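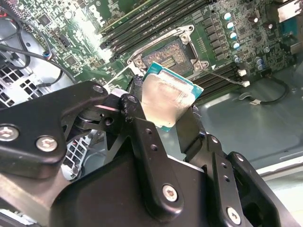 Does Conditioning a Clear Stamp Make a Cleaner Print?

Student project report
Mārtiņš Butkienė and Merike Lepik
22 November 2022

Background

Almost every beginner's guide to card making tells you to condition a new clear stamp before using it. The advice varies. Some people rub the surface with a white eraser, some use very fine sandpaper, and some ink the stamp and wipe it off a few times. The reason given is that a new stamp has a film on it that makes the ink bead up. We had both followed this advice for years and neither of us had ever compared a conditioned stamp with one straight off the sheet.

We were doubtful going in, and the reader should know that. Most of the "before and after" prints we found online were made one after the other with the same stamp, so the second print also had the benefit of a stamp that had already been inked once. That is a poor comparison.

Materials

We used clear stamps from the Celtis leaf set, bought new. The set has large solid leaves and thin outline leaves, and we wanted both kinds because solid shapes show patchy ink much more easily. The ink was Pärn dye ink in dark green, and the card was Konora smooth white. For part of the work we also used Skorkent card, which has a slight texture.

All printing was done in a hinged stamping press. Merike wanted to print by hand as well, as most people do at home, but our hand pressure was so uneven in the trial run that we dropped the idea.

Method

We bought 2 copies of the set. One copy was rubbed with a white eraser, rinsed and left to dry overnight. The other was peeled off its backing and used as it was. Each stamp was inked with the same number of taps and pressed once, then cleaned with water and a lint-free cloth before the next print.

In total we made 687 prints. Of these, 63 were thrown out for reasons unrelated to the stamps, mostly card that had shifted under the magnets or a thumbprint in the ink. The rest were marked on the back with a code, shuffled and graded as clean, acceptable or patchy. Mārtiņš did the grading and Merike kept the codes.

Results

On the very first print, the eraser did help. The solid leaves from the untreated set came out speckled, and the ones from the treated set were better, though still not what we would put on the front of a card.

After that the difference shrank quickly. By the third or fourth print Mārtiņš could not tell the two sets apart when grading the solid leaves. With the outline leaves we saw no difference at any stage, including the first print. If anything, one treated outline leaf looked slightly worse, with a soft edge near the stem. We suspect we rubbed too hard there, but we can't show it.

Card made more difference than conditioning did. Skorkent gave patchy solids from both sets all the way through. A crafter who tried a new stamp on textured card, got a bad print, and then switched to smooth card after using the eraser would give the eraser all the credit.

Problems with the project

The grading was done by one person who already had an opinion. The codes help, but they don't fix that. We also tested one brand of stamp and one ink. Pigment ink sits on the surface for longer and might behave differently – we had meant to include it and ran out of time in April, when the first round of printing had to be repeated because the ink pad was drying out.

We never looked for the film itself. Our prints fit the idea that something comes off a new stamp in the first few uses, but they would also fit the idea that a dry stamp simply takes ink badly until it has been wetted. An eraser followed by a rinse does both jobs at once. We should have had a third set that was rinsed and not rubbed.

What we do now

Merike has stopped conditioning her stamps and makes a few test prints on scrap card. Mārtiņš still uses the eraser on large solid shapes and skips it for outlines. Neither of us would use sandpaper on a stamp we had paid for until somebody shows us a fair comparison.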